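From the towel room, November 2019

I said I'd write something for the newsletter once the arm had been running long enough for me to have an opinion, and I've run out of ways to put it off. So, pull up a hamper.

If you work upstairs or over at the Podlow building you may not know that our end of the laundry has changed quite a bit since October. The washers and dryers are the same old beasts. What's new is the stretch between the dryers and the folding tables, where three of us used to stand and pull towels and cleaning rags out of the bins, one at a time, and lay them out for folding. We call that picking, and on a regular shift a person picks 800 pieces. On the day after a holiday weekend it's more like "keep going until your thumbs quit."

Now a robot arm does a good part of it. It's a Hrnčiar, and yes, we've all given up on pronouncing it. It reaches in, pinches a piece by whatever corner or fold it can get, lifts, and carries it over to the table. Then one of us takes it from there. That's the whole trick! I know it doesn't sound like much, but a towel in a heap has no top or bottom or handle on it, and the people from Urnness who set the thing up told us cloth is about the meanest thing you can ask a machine to grab. After watching it go for the same washcloth four times in a row, I believe them.

What has it changed for us? My shoulders, first of all. I used to go home and lie on the floor. I still get tired, but it's a different tired, more in the head, from keeping an eye on things all day. We rotate now, two hours watching the arm and two hours folding, and I like the folding hours better than I ever did before (please don't tell my mother).

The second thing is the noise, or the lack of talking, I guess. When three of us stood around one bin we talked the entire shift. Recipes, kids, who got the good parking spot. With the arm in the middle we're spread out farther and you have to holler. I brought this up at the floor meeting and we got one of the tables turned to face the other one, which helps some. I'd like the second one turned too, if anybody with a wrench and a say in the matter is reading.

And then the question everyone asks me in the lunch line. No, nobody on our shift has been let go. Zitovska has told us in writing that the hours hold through the spring, and one of our pickers moved over to mending, which she'd been asking to do for ages. Am I worried about after the spring? A little, sure. I'd feel better with a longer date on that piece of paper, and I've said so to the people who can write one.

Some practical stuff while I have you. The arm hates anything stuck together, so if you send down rags from the kitchens, please don't knot them into bundles. Shake them out. It also stops for safety pins, name badges and hair clips, and then I have to stop too and go fishing. We've had 79 stops so far and I logged every one by hand, and a whole lot of them were hair clips, so check your pockets and your aprons. There's a dish of clips on my shelf if you're missing yours.

Gray rags are still the hardest for it. White bath towels it gets through pretty smoothly, but the soft gray ones bunch up in the grip and arrive at the table in a twist, and then you're the one untwisting. Urnness is coming back with different fingers to try on it. I'll let you know how that goes, and if you'd like to come down and see it run, knock on the side door, the front one sticks.
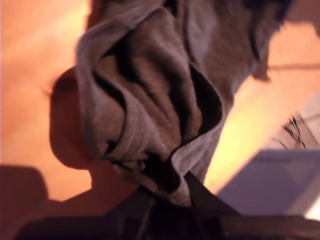

Up at Podlow we'd want that second table turned before any arm came through our door, was the word back from the night shift, and they added that they'd take sore thumbs over a quiet room any day of the week.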